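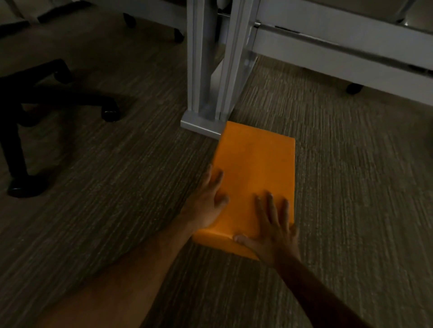 Budgeting for a parcel-picking robot arm

I run the mail corner at Larkport, and I've been pricing a small arm to get parcels up off the carpet (my knees vote yes!). My first quote, from Grastar, was for the arm alone. Ask what the gripper costs! Mine added 20 percent. Flat mailers and boxes may need different grippers, so send the seller 2 of your own parcels before you sign anything. Rajeshwari Iyengar at Heta tested ours in February and the shiny wrap gave her suction cup fits. Measure under your desks too, chair legs and all.
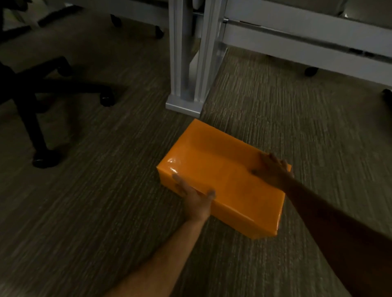
Orange-wrapped box on the floor by the desk leg, both hands on it.

Filed under: Office Fixes, Buying Smart

We use cookies to remember your settings. OK

Contact | © Larkport Tips | Back to top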